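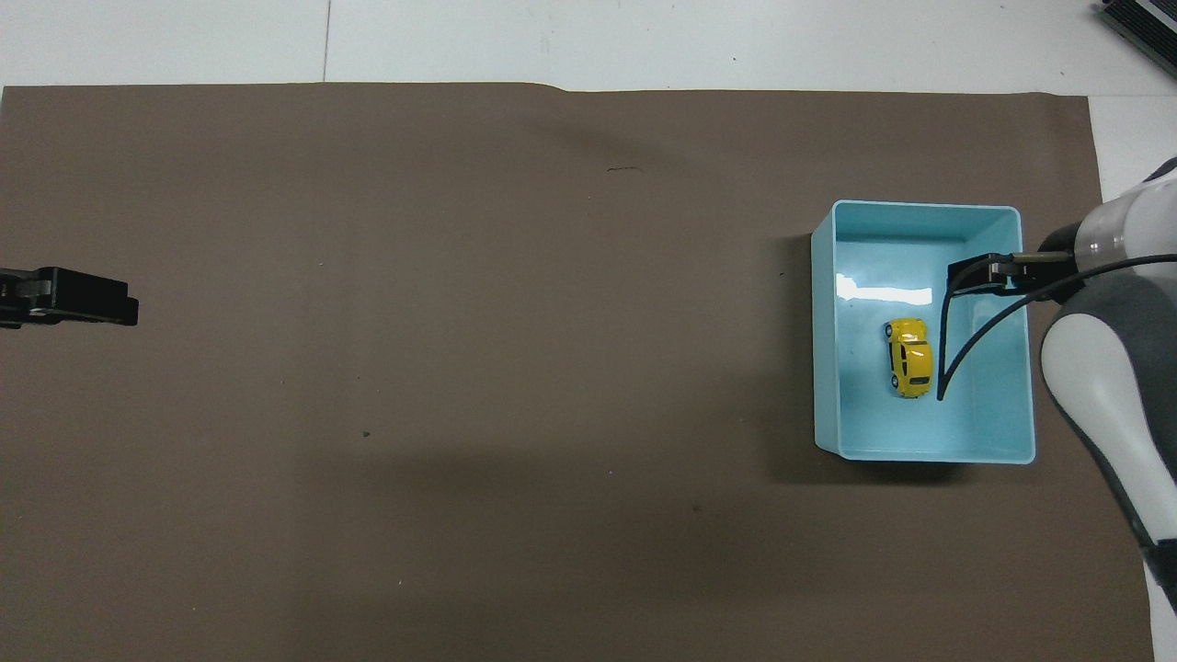 Preparing a Donated Box of Papers for the Reading Room

Prunwood Local History Library
Revised 2/12/23

These instructions apply to staff and interns who receive family papers, letters and small printed items at the Prunwood and Claststead branches. Bound volumes are handled under a separate procedure.

Before you begin

Cover the work surface with clean paper and replace the sheet between donations. Wash and dry your hands. Pens and drinks must be kept out of the room. Pencils are available at the desk.

Step 1. Record the donation

Enter the donor's name and the date of receipt in the register, and assign the next accession number. The Marras family letters, for instance, are held under accession 443. Write the number in pencil on a slip and keep the slip with the papers at all times.

Step 2. Keep the original order

Remove items from the top of the box downward. Do not sort letters by date or by writer at this stage. If the donor grouped items in envelopes, note the wording on each envelope before opening it.

Step 3. Remove fasteners

Take off paper clips, rubber bands and pins. Slide a strip of polyester film under a rusted clip before easing it away. Staples should be opened from the back with a thin spatula. Leave any fastener that resists and mark the folder for the conservator.

Step 4. Place items in folders

Use acid-free folders only. A folder should hold no more than 5 letters with their envelopes. Label the tab in pencil with the accession number and folder number.

Step 5. Box and shelve

Stand the folders upright and fill any gap with a spacer board. Material dated before 2000 is shelved in the Sokurside room. Later material remains at the branch that received it.

Questions about damaged or moldy items should be directed to Tihomir Milošević, Collections Office, extension 127.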